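Divided Boxes and Floor Tape: What We Stock for Sorting Corners

Posted in September by Dymphna Gallagher

I get asked for the same few things over and over, so I've put them all on one page. It's the stuff for setting up a small sorting or packing corner: something to stand the parts in, something to ship them in, and a way to mark off the bit of floor that has to stay put. We carry all of it at the Dasville shop and most of it at Skomulville too (the Skomulville shelf is tiny, so please call before you drive over!).

I'll start with the plain cardboard boxes with dividers, because they outsell everything else we have. Brown corrugated, open top, cardboard strips inside that slot together and make compartments. You can pull the strips out and put them back, and if you only want one big space for a cushion or a bag of odds and ends, just leave them out. They come flat. The first one takes a while to put together and then your hands learn it and you can do it while talking to somebody.

A few things I've picked up from using them at home. The divider strips go in easier if you set the long ones first and drop the short ones over them. Tape the bottom flaps before you load, even if the flaps feel fine. And if the box is going to live on the floor, keep it clear of your cords – I've dragged a whole power strip along behind one of these, plugs and all, and then spent a good long time on my knees finding out which plug belonged to what.
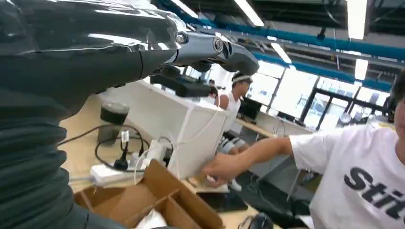
The Ó Gríofa wooden organizer

Okay, my favorite. I've had one of these on my own bench since before we sold them, and I nag people into buying one whether they came in for it or not.

It's a light-brown wooden box split up with wooden walls, with a see-through amber panel across the front of a compartment. The amber part is what sells it. In the afternoon, when the light comes in low at the shop, it goes a lovely orange, and people walk over to pick it up before they even know what it's for. But it's useful too! You can see how much is left in the pocket without tipping the whole thing toward you.

What do people keep in them? Labels, sandpaper, sheets of film, cards, seed packets, sheet music for a very small choir. I keep sheet stuff in the front where I can get at it and let the deeper spots fill up with whatever I haven't dealt with yet. Thin sheets do tend to slump if there are only a couple in there, so lean them on the panel and put something stiff behind them.

The price is $36, same at both shops. Returns are fine within 2 weeks as long as you haven't glued or painted it. (Somebody painted one. It looked great. I still couldn't take it back.)

Setting up on carpet

Now the floor side of things, which gets more questions than I ever expected. Lots of you are working in spare rooms or rented offices with that hard-wearing flecked carpet, and you want a stand or a rack to go back in the same place each time. Paint is out, obviously. Chalk is a mess. What you want is bright tape.

Our yellow floor tape is the one I'd go for on a low, dense carpet. On anything fluffy it just sits on the tips and curls up by lunch. Vacuum first, and then vacuum again going the other way. Lay down one side, press it with the heel of your hand, then bring the second side in to meet it and make your corner.
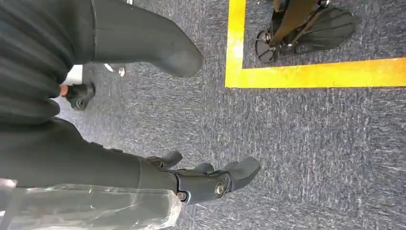 I don't bother taping all the way around most of the time. An L at the corner is plenty if the stand has a base you can line up by eye, and it uses a lot less of the roll. If other people share the room, do the full rectangle so they get the hint. Yellow shows up best on blue and gray carpet. On tan or gold I'd go for something darker, and we do have a black, only it hides in the shade under a table and you'll end up hunting for it.

One more thing on tape and I'll stop. Don't stretch it as you lay it! It pulls back overnight and your corner opens up. Cut it a little long, set it down loose, press, and trim.

Care, knocks and splinters

Back to the wooden box for a minute. Keep it dry, wipe it with a soft cloth, and please don't use window spray on the amber panel. A barely damp cloth and then a dry one does the trick. Dust shows on it, but so do fingerprints, and I'd sooner have the dust.

The top edges of the dividers take the most wear, since that's where everything gets bumped on the way in and out. Wood can tear there and leave a rough, frayed patch. It won't bother screws or beads, though it'll catch on film and thin paper. Fine sandpaper wrapped around a popsicle stick, a few light passes along the grain, and then a dab of wax if you have some. I wouldn't send one back over it. If you get one that's rough right out of the packaging and you do want it swapped, come and see us and we'll swap it.
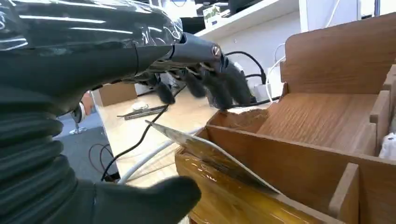 Erhan Dağdelen wrote in to say he goes at the rough spots with a nail file and thinks sandpaper is overkill. He also wishes the box came with a lid, "even a floppy one," for carrying it out to the car, and would like us to stock the amber panel as a spare part.

The lid I can't help with. I've asked, and the maker isn't keen. Spare panels I'm working on, and Elsie Treloar at the Skomulville counter is keeping a list of names, so tell her if you want one.

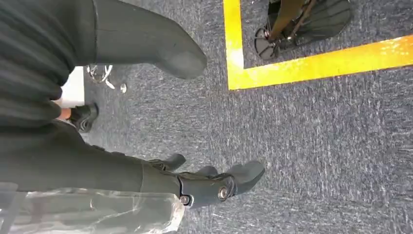 Replacing floor tape comes up a lot too, and my answer is later than you'd think. People peel it up the minute it looks tired and then they've got sticky carpet and a new roll to buy. Mine gets walked on and rolled over all the time. A line that's worn and a bit scuffed, with a few dark specks on it, like the yellow one marking off that stand, is still bright enough to find from across a room, and I'd leave it alone until an end starts to lift. When it does lift, pull slowly and low to the floor. Pick up your loose plastic bags while you're down there as well, they're slippery underfoot.

Ordering for a group

Schools and clubs, you get a break on the divided cardboard boxes when you take 175 or more, and you can mix sizes to get there. Neledis does our deliveries now, and they'll bring a big order to the door but not up the stairs, so have a friend handy. Small orders go out from Dasville and I pack most of them myself, usually with tape stuck to my sleeve.

If you're not sure which size you need, measure the longest thing you've got and email me that. I'd like the depth of your shelf too, if it's going on a shelf.

Last updated: September, with the new tape colors added

Contact Dymphna at the Dasville counter | © Dasville Box & Bench | Back to top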